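Course: Media, Fame and Society
Handout 6: Inherited fame

Lecturer: Efua Agbeko

In the previous handout we looked at fame which a person gains by work, for example in film or music. This week we turn to people who are famous because of the family they were born into. The two kinds are often mixed together in magazines, and it is useful to keep them apart at first.

By inherited fame I mean public attention which comes to a person before he or she has done anything to earn it. A baby of a well-known actor has it on the first day. Such a child does not choose it, and in most cases cannot give it back.

6.1 How the family name works

A famous surname does three things for the magazine editor. It saves space, as the reader already knows the story. It permits comparison between mother and daughter, or between brothers. And it gives an ending before the article starts - will the young one be as good as the old one? Please look for this question in your own reading. It is usually in the first paragraph or in the last.

In the press collection for this course there are 47 articles on celebrity children. Read at least two of them before the seminar, one from a daily newspaper and one from a weekly magazine, and mark each place where a parent is named.

6.2 The home as a stage

From the early picture magazines until now, readers were invited into the houses of the famous. The house visit has fixed parts: the entrance, the favourite chair, the kitchen, the remark that "we live very simply". Gasser calls this "the arranged ordinary" (reader, page 57). The family is shown with common things, so the reader feels near to them, but the size of the rooms keeps the distance. 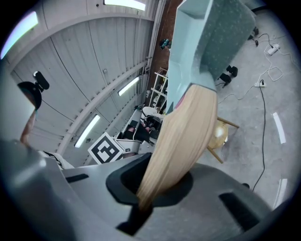 Fig. 1. Brush with pale bristles and a speckled handle.

Ravness disagrees with Gasser on one point. For her, the reader is not deceived by the simple kitchen. The reader knows that it was tidied for the visit and enjoys the article all the same, in the way we enjoy a play. I find this argument stronger for the weekly magazines than for the newspapers, where the tone is more serious and the reader expects to be told facts.

6.3 When the name becomes a burden

Some children of famous people change their surname. Others keep it and complain about it in interviews, which of course are given because of the name. Drutetti describes this as a circle without an exit. You may find her chapter difficult; read the summary first and then go back.

For the seminar

Write a text of 900 words on one family of your choice. Explain which member was famous first, and how the later members are presented in relation to this person. Do not retell the whole family history. Quotations must have a page number.

Reading: Gasser, chapter 3. Drutetti, chapter 1. The short article by Gendis is optional, but it will come back in November.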